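2023-04-26 – staffing ratios, district payroll extract

Picked up from the June freeze of the personnel file. Goal for this entry: get one defensible count of non-classroom positions per district before anything goes into the Lultunora table.

Loaded the Brandão extract first. 1145 rows after header removal. Position codes are four digits, and the leading zero had been stripped on export, so code 0300 (instructional aide) was landing as 300 and colliding with the old three-digit code for bus dispatch. Re-read the column as text. Collision gone.

Split rule as it stands:

- codes under 1000: school-site staff, teaching and non-teaching mixed
- codes 1000 and up: central office

The rule is too coarse. Reading specialists are paid out of central office but spend their hours in buildings. Same for speech therapists and the itinerant music teachers. If they go in as administration the ratio looks worse than it is, and any superintendent will say so in the first reply. 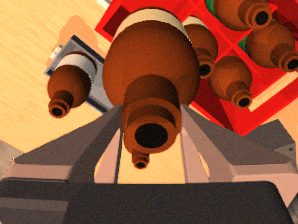

Rosário Neves disagrees with moving them. Her note on the draft: the payroll code is the only field every district fills in the same way, and once we start reassigning people by job title we are grading our own guesses. She would publish the raw split and put the specialists in a separate column.

Fair point on consistency. Separate column adopted. Title matching stays, but only to fill that column; it does not touch the two main totals.

Second problem is part-timers. Brandão reports FTE to 2 decimals. Stindent reports headcount only, with a yes/no flag for full time. Tried assigning 0.5 to every "no" and got a total that does not reconcile with their adopted budget. Dropped that. Stindent goes in as headcount with a footnote, and is left out of the ranking until they send hours. Request is in with their business office.

Vacancies: both files carry unfilled positions as rows with a blank employee field. These were being counted. Filter added before the split, not after – doing it after left orphans in the specialist column.
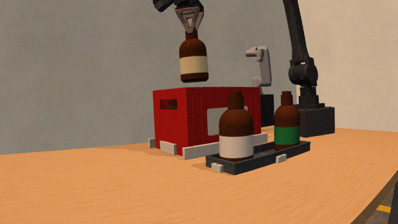

Reran Brandão with the filter in the new position. School-site and central office totals now sum to the filled-row count. Specialist column is a subset of central office and is labeled as such, so readers do not add it twice.

Still open:

- substitutes: paid through Fisotetti, so absent from both payrolls. Need the contract invoices or a note saying they are excluded
- charter staff sit in the Brandão file under a site code with no building attached
- enrollment denominator: fall count or average daily attendance. The state report uses one and the district's own budget book uses the other. Leaning toward fall count, same for every district

Script saved with the filter change. Old output moved to the archive folder, do not cite it.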